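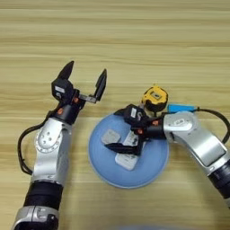 Round tray with small items on the demonstration table. Brirevance open day, 13/10/2022.

Brirevance opens its product building to visitors twice a year, once in spring and once in fall. The September date was moved back this year while the parking lot was resurfaced, so the fall visit took place on a Thursday in worse weather than usual. Registration was at the side entrance. Visitors got a badge, a floor plan and a copy of the current parts list, and were free to walk the ground floor in any order.

The company makes two things: wooden tabletops and the shallow dishes and trays sold to go on them. The second line is the smaller one and the reason for my visit. We have been looking for something to stand on the check-out desks at work, where keys, remotes and measuring tools come back at the end of the day and end up in a drawer.

Tabletops

The top hall holds the finished tops, stacked on edge by order number. The order being loaded when I passed was 2253. Boards come in from Magalhães, a mill two hours north, and are sorted by grain before gluing. Tops sold for desk use are laid out with the grain running along the long side. Alcides Cordeiro, who ran the hall tour, said customers ask for this layout because a crosswise grain makes a long desk look short. I have no opinion on that, but the tops did look calmer with the stripes running lengthwise.

Finish is the oil called Rakton on all standard orders. A harder varnish is available at extra cost and adds four working days. Two test pieces were set out side by side, each with a ring left by a wet glass overnight. The oiled piece showed a faint mark and the varnished piece showed none. Cordeiro's answer was that the oiled top can be sanded and oiled again on site, and the varnished one has to come back to the shop. For a desk in daily use I would take the oil.

Dishes and trays 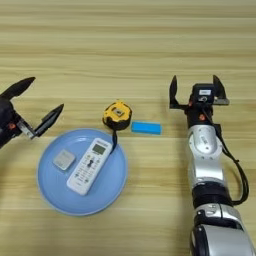

A dish for small items has to do two jobs that pull against each other. It has to be low enough that a hand can pick things out without looking, and it has to keep them from sliding onto the desk. Brirevance settles this with a raised rim and a flat center. The light-blue plate in the demonstration had a white remote control lying diagonally across it, with a small silver-gray square item to its left. The yellow and black tape measure stood just above the plate, near its upper edge, with its strap hanging down onto it. A strap is worth planning for. On our own desks the straps get caught under whatever is put down next, and the tool is then pulled off the desk with it.

The round shape loses some area compared with a square tray of the same width. On the other hand, there is no corner for small parts to collect in, and wiping it takes one pass. The catalog lists the round model under the Skokari name in one diameter only. I asked for a larger one and was told that it is planned – no date was given.

Load figures are on the parts list. The underside pads are rated for 200 placements before replacement, a low number for a desk with several users. Spare pads are sold in bags of 19. The bag count comes from an older packing machine and has never been changed. The part number for the spare pads is 3098, which is not printed on the product, so it is worth writing down. 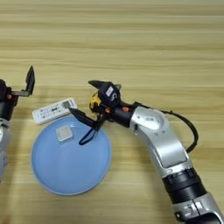
Color on a pale top

All the demonstration tables use light wood, and the choice of dish color follows from that. Light blue separates well from beige and tan at normal reading distance. The same dish is offered in sand, and I found that one hard to pick out on an oiled top under the hall lights. Dark items are easy to find on the blue and so are most bright ones. White plastic is less of a problem than I expected, as the blue is strong enough to give it an edge.

Two points need attention from anyone ordering for several desks. The first is that color batches are not matched between deliveries, so all the dishes for one room should go on one order. The second concerns the pads,

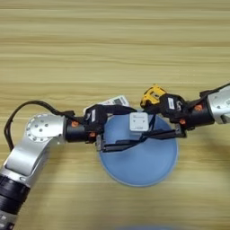
which leave a slight print on fresh Rakton for the first two weeks after oiling. Brirevance recommends keeping dishes off a new top during that time. The recommendation is on the last page of the care sheet and is easy to miss.

Practical notes

Allow two hours for the ground floor. The glue room can only be seen from the corridor. Samples cannot be bought on the day, but a loan set goes out by mail against a deposit. I have asked for one round dish in blue and one square tray in the same color, and will put them on the busiest desk for a month.

The next open day is listed for spring. Parking is at the rear of the building, past the loading dock.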